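Metal Bins: The Questions I Get Most

I sell secondhand metal bins and totes out of a shed behind my house, and the same questions keep landing in my inbox, so I finally sat down and typed up the answers. If yours isn't covered, write to me! I usually answer in the evening.

Are your bins new?
No, all used. Most come from workshops and packing rooms that are closing or moving. The last big batch came out of the old Molau warehouse, and I was picking tape off those for a week.

What sizes do you have?
Whatever came in. I list inside measurements at the rim and again at the bottom, because on a bin with sloping sides those can be very different numbers. If you need something to sit flat inside, go by the bottom one.

Why would I want sloped sides?
Small stuff slides toward the middle, so you aren't chasing the last washer into a corner with your fingernail. They're easier to wipe out too. The downside is you lose some room compared with a straight box, and tall bottles lean (I tried keeping oil in one and gave up).

Will a metal bin wreck my wooden table?
It can scratch if you drag it. I stick felt pads under mine. Malcolm Entwistle, who buys from me for his bike shop, cuts up old rubber mat instead and swears by it. Either is fine, just check for grit underneath before you set it down.

How do I get stains off the bottom?
Warm water and dish soap first, and let it sit. Then a paste of baking soda on a soft cloth. Please don't go at a smooth grey finish with steel wool, you'll have a dull patch forever. Some specks won't budge and I've made my peace with that.

What about scuffs?
I leave them. I've tried two kinds of touch-up paint and both looked worse than the scuff.

How do you grade them?
A is clean with hardly a mark. B has a scuff or some staining, and C has dents or a bent rim. Most people are happiest with a B, which is what I use myself. 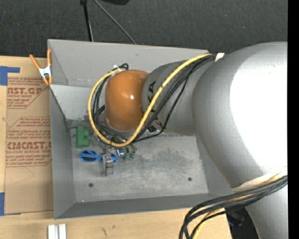

Page last changed: March 28, 2018

A B-grade bin usually looks like the grey one on the light wood table: a small scuff near the upper middle of a smooth back wall, and speckling and staining along the lower edge of a sloped panel. I'd put screws or cable ends in one like that without a second thought.

Can I use one for food?
I wouldn't. I have no idea what was in them before me.

Do you ship?
Yes, up to 11 bins per order. More than that and you'll need to come by with a truck, which Oriana Urrutia did in September and she still had space for a shelf!

Can I return one?
Sure, within two weeks, as long as you haven't drilled it. Pack it with cardboard at the corners and put your order number inside the box.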